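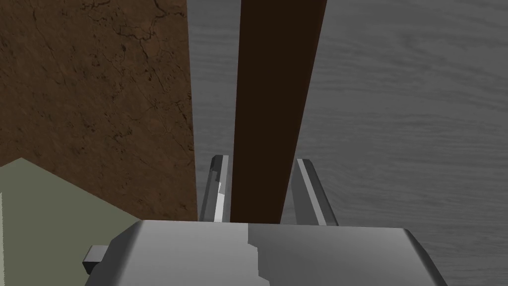
Thu 1 September

Walnut stain, second round. Continuing from the page with the coffee ring on it.

I made the iron and walnut husk bath again this morning because the first one went grey on the test strips from Skiddale. Same husks, from the bag Shadi Ghanem brought, but this time rain water and not tap water. 500 g of husks in the big enamel pot, kept just under the boil, lid half on. Strained through the old curtain cloth two times. The liquid is much darker than last time and smells like wet leaves. I don't know yet if the tap water was guilty or if the pot had rust where the enamel is chipped. I should have changed only one thing, I know.

Strips: ash, beech, and the cherry offcuts from the Navby bench. All sanded to 180, then raised the grain with a damp cloth and sanded again to 240. The beech I did badly, there are scratches across the end and they will take the colour more.

First coat at half past nine, second after lunch. After the first coat the ash was honey coloured and I was disappointed. After the second it is a real brown, a little to the green side if you hold it at the window. Cherry takes it very evenly. Beech is blotchy near the scratches, as expected, and also in one place where I can't find any reason. Maybe glue from a finger.

Shadi asks if we can put a small spoon of washing soda in the bath to open the husks more. In the Güler notes (blue folder, the pages are loose, please put them back in order) there is a recipe with soda, but for wool, and they rinse after. On wood we can't really rinse. I will try it on ash only, in a separate jar, so that the main bath stays clean.

Oven: 22 strips dried at the lowest setting with the door open. Do not do this again without asking the kitchen people upstairs, the smell went up the stairs and I had to explain.

Burnesar order: they want the shelf fronts "dark like the old ones" and they sent no sample of the old ones. I wrote to them yesterday and again today. If somebody speaks with them on the phone, please ask for a piece, even a small broken one. I can't match to a word.

Oil over stain: two strips only. The linseed made both darker and warmer, and the green side is gone. This is good news but I want to see them after a week, the last ones looked good on the first day too. They are on the top shelf next to the scale, with pencil numbers on the back. Do not wipe them.

Left in the jar tonight: 210 ml of the main bath, for the soda trial. The rest is in the two brown bottles, labelled. A bit of mould came on the old bottle, so I poured it away and washed it.

Tomorrow: soda jar, resand the beech, buy filter cloth. The curtain is finished.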